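Ticket 131: stacked washer-dryer, item left in lower drum
Opened 26th May
Status: Closed
Unit: Benar stacked washer-dryer, utility corner

Reported problem
Lower drum stops before the final spin and the control strip beeps. Load was mixed towels and one yellow item. Dryer on top works normally.

Step 1 – Cut the load down
Tried the yellow item by itself on the 35 minute program. It goes between the machine and the white plastic basket, which stays on the floor below the lower door.
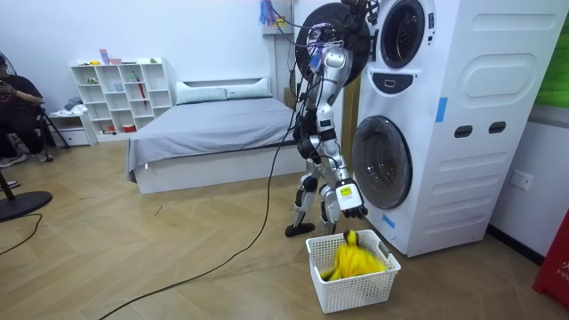

Step 2 – Look through the door glass
Check the drum before starting anything else. There is a small dark clump toward the upper right, possibly fabric. The scuffs on the white side panel are cosmetic and not part of this ticket.

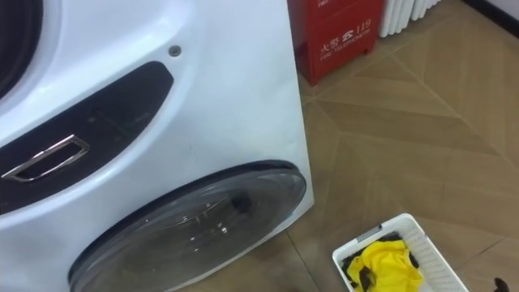 Step 3 – Clear and rerun
Open the lower door and feel around the full drum, including behind the rubber seal. Clump turned out to be a sock. Ran a rinse and spin at 600 with the drum empty. No beep, finished in 10 minutes.

Step 4 – Full load
Towels back in, normal program. Completed with the final spin.

Notes
Leave the blue tape on the casing for now – Kesness will remove it at the October service. Reopen this ticket if the beep comes back.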